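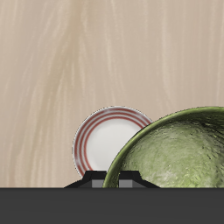 The Covering-Up Game

I'd been at Seol for five months when Feven Gidey rolled her chair over to my desk and asked what I thought our arm was looking at.

"The bowl," I said. It seemed a pretty safe answer. We'd told it to pick up the green bowl!

"Which part of you believes that?" she said, and rolled away again, and that was my November gone.

I should explain that the arm didn't exist. Well, it existed in Plarkero, the simulator we all lived in that year, where the dishes never chip and you can have the same kitchen back as many times as you like. I'd driven it through 134 demonstrations by hand, sitting in our office over the bakery in Stelville with a joystick and a cinnamon bun, and then we'd trained Driller on the lot. Driller was the name of the model. (It had been meant for drilling, two funding rounds earlier. The name stuck and the drills went.) Driller watched my demonstrations and learned to do what I did, more or less, and on a good morning it got 35 tries right out of 50.

I was quite proud of that 35. I'd told my mum about it.

Feven's idea was simple enough that I was a bit cross I hadn't had it. You take the view the arm is getting, you paint over one thing in it, and you ask Driller where it wants to go next. Then you put that thing back and paint over another. If covering something up doesn't change its mind, it wasn't paying that thing much attention. She called it occlusion testing. I called it the covering-up game, and in my notebook I drew a little bedsheet ghost beside every dish I'd hidden.

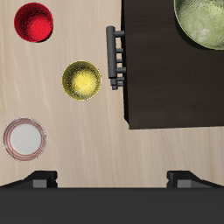

The view over the gripper, green bowl up on the dark cabinet top and the rest of the dishes down on the wood.

I started with the red bowl. Nothing, not a wobble. The yellow one got a tiny flinch, which I put down to it sitting so near the handle. Then I covered the green bowl, the thing it was supposed to be fetching, and leaned in to watch it get lost.

It didn't get lost. The arrow on my screen, the one showing where Driller meant to move, pointed to precisely the same spot it had before. I checked that I'd loaded the right file. I checked that I'd saved the last one. I went down and bought another bun.

When I came back I painted out the plate.

You'd have thought I'd switched off the lights. The arrow swung left, then it swung back, then it aimed at an empty bit of table as though something lovely had been there yesterday. I said a word I don't say in front of the bakery people.

"It's the stripes," I told Feven. "It's steering by the stripes on the plate."

She came and looked for a long time with her chin in her hand. "How often did the plate move in your demonstrations?"

I knew how often. I'd liked the plate where it was.

So we did it again, the whole boring business, with the plate shuffled all over the place between runs, and the bowl too. It took me up to 223 demonstrations and I developed a click in my thumb. I saved frames as I went, and I still have a folder of them.

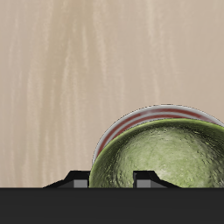 Green bowl down at the fingers, striped plate tucked in behind it.

The score went down at first. I hadn't expected that, and I didn't tell my mum. But I played the covering-up game on the new Driller one evening after the bakery had shut. I hid the plate, and the arrow barely stirred. I hid the green bowl, and off it went, wandering about the table, hunting for something.

I rang Feven at home. She was in the middle of dinner and I could hear cutlery.

"It's lost," I said. "It's completely lost!"

"Oh, good," she said. "Cover up the handle next."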